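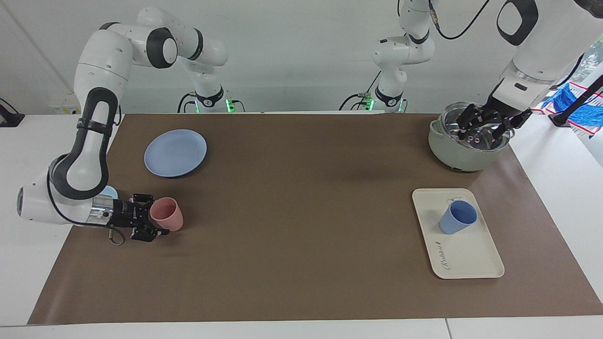

Pink cup, light blue plate, gray-green pot with the glass lid.

Winar Tableware + Pot, mix and match

Back in stock as of April. Cups, plates, bowls and the pot, sold single or in sets. Matte finish on the pot, clear lid with a metallic rim.

Colors: dusty pink, light blue, periwinkle. Shades vary a little batch to batch, so order everthing at once if you want a close match.

Sets
Sisa starter: 4 pieces (cup, bowl, plate, second cup)
Sisa family: 10 pieces, cups and plates only
Pot sold seperately. Lid included. Spare lids yes, ask first.

Cups nest. Good for small cabinets, picnic bags, kids' kitchens. Don't force them together when wet, they grab. Stuck pair? Warm water on the outside one, wait, twist.

Care: hand wash, soft sponge. No steel wool on the pot please. Dry the lid rim or you get spots.

Shipping: orders in by 6 pm go out next morning from the Proklow warehouse. Pots ship in their own box. Store pickup at Ó Conaill, side door, bring the order number.

Returns 10 days, unused.

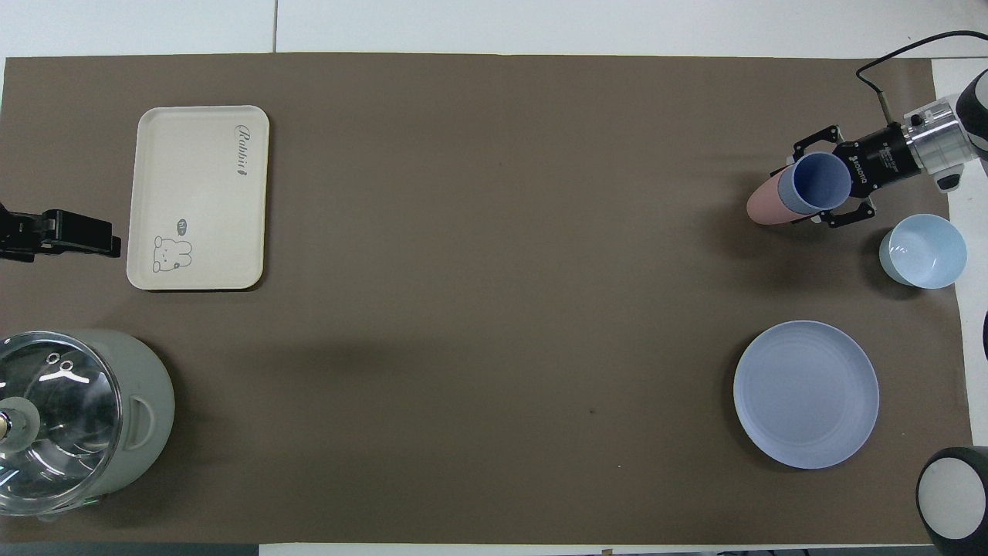 Ó Conaill wrote in that the plates stack fine but the bowls need a bit more shelf height than expected, so measure first. Would buy the periwinkle cups again, wants a bigger bowl.

Bigger bowl is coming, no date yet. Shelf heights going up on the size chart this month.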